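The kitchen at Turkudano does not exist outside a computer, but by lunchtime everyone on the open day tour had an opinion about it. One man wanted a bigger sink. A girl of 9 asked who did the dishes.

The company trains software for household robots, and on Saturday, June 17, 2023, it let the public in to watch. We were met by Zbigniew Grabowska, who runs the simulation group. He gave a short talk, then sat down at a desk with two monitors and went back to what he had been doing that morning, with 19 of us standing behind his chair.

His job that day was the kitchen window. The room had been rebuilt in a program called Stendik, and he wanted to check the window from the sink before any practice runs were started in it. 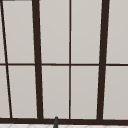
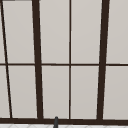 *The simulated kitchen window at Turkudano, with the tip of the faucet at the bottom.*

Grabowska said windows cause more trouble than visitors expect. In an early version of the room, the software learned to find the sink by looking for one bright patch of glass. When the light was changed, it reached for the wrong side of the counter. His group now renders each room under many kinds of light, and some versions have nothing at all outside.

"People ask me where the garden is," he said. "We'll put one in later. I want the plain one to work first."

After that we moved next door, where a real arm from Pedix was bolted to a bench. It had three jobs to do: pick up a cup, turn it over and set it on a rack. It managed the first two without trouble. On the third it stopped short of the rack and held the cup in the air until a technician pressed a button. The second try went fine, and there was some clapping.

The arm's gripper comes from Ghorbani, a small supplier, and its rubber pads get replaced every 3 weeks. A tray of worn ones was passed around. They felt like old pencil erasers.

Tours are free and last 2 hours. The next one is in July, and sign-up is at the front desk. Parking is behind the building.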